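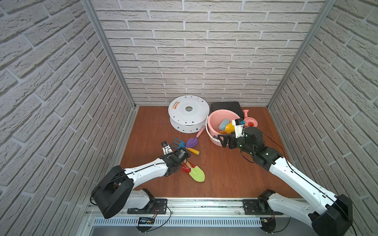 A pink bucket and a white spool against the brick.

Melis Cheese Club: Questions We Get a Lot

What do I get each month?
Three wedges, one jar of something sticky to put on them, and a card by Benedetta Valentini telling you what she would drink with it. She would drink red. She has yet to recommend anything else.

Can I choose my cheeses?
You can rule out two kinds. Most people rule out the blue and then write in May asking why they never get the blue.

Do I have to eat the rind?
On the washed and bloomy ones, go ahead. On anything waxed, please don't. Hard rinds go in soup, where they'll sulk at the bottom of the pot and improve everything.

How should I store it?
Wrap it in wax paper, then put it loosely in a bag in the vegetable drawer. Plastic wrap makes it sweat and taste like plastic wrap.

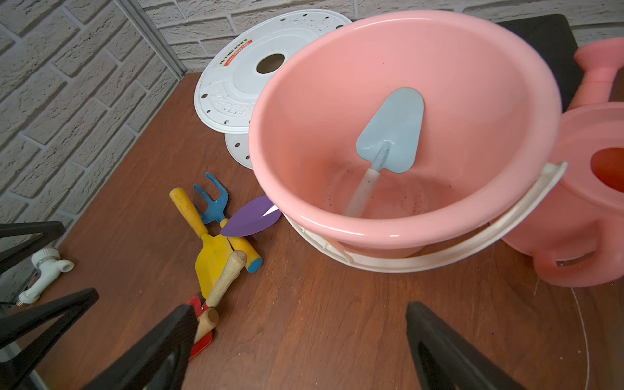 Take it out 30 minutes before you plan to eat. If you live with other people, take it out 30 minutes before you tell them about it.

There's mold on my cheddar. Is it ruined?
Hard cheese can be saved. Cut off an inch all the way around the spot and carry on. Soft cheese with mold it didn't arrive with goes in the trash.
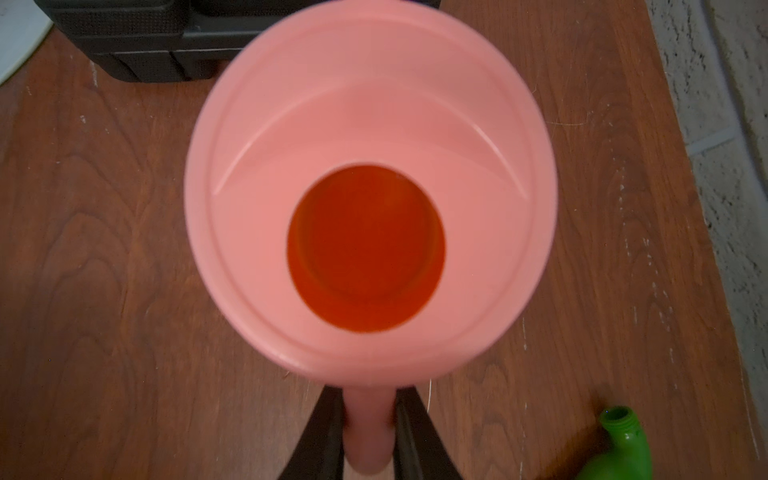 When do the boxes ship?
Boxes leave Trekirville on Thursday and should reach you within two days. Somebody needs to be home, or at least a neighbor you trust around Gouda.

How do I skip a month?
Write to Hamisi Masanja before the first. He'll say he's sorry to hear it, and he means it.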